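Murer Fiction Fund
Progress report, Monday, March 16, 2026
Prepared by: Rami Zoubi
Project: Fluvon Crime Shorts, print and audio editions

Status summary

The anthology is on schedule for the October release. Of 18 contracted stories, all have been delivered in draft and 6 have passed copyediting. Two authors have asked for extensions on revisions; both were granted, with no effect on the typesetting date.

Editorial

Kenta Tanabe completed the structural edit of the first half in this period. The main changes were to story order and length. The longest piece, a heist story told in letters, was cut to 60 manuscript pages at the author's suggestion. Style questions common to the set - dates, police ranks, use of italics for thought - are now settled in a house sheet, which has gone to all contributors.

One rights issue remains open. A story quotes four lines of a song still under copyright. Permission has been requested. If there is no reply before typesetting, the author has agreed to paraphrase.

Design and production

Khoury has supplied two cover directions. We chose the second, with the title set large over a plain ground, on grounds of legibility at thumbnail size. Interior pages will be typeset by Uteck. A test chapter came back with loose spacing in the dialogue and is being reset.

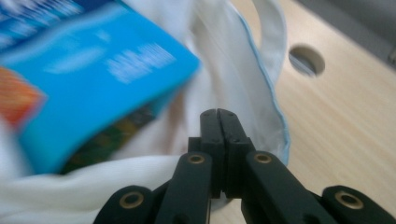
Blue cardboard box and white fabric bag.

Audio

Narrator auditions are finished. One reader will handle the first-person stories and another the rest. Recording starts once copyediting is complete.

Budget

Spending is within the approved lines. Proofreading will run over slightly; the difference is covered by savings on cover art. No change to the total grant is requested.

Next period

Finish copyediting, close the song permission, approve the reset chapter and send advance copies to reviewers. The next report will include the final page count and the print quote.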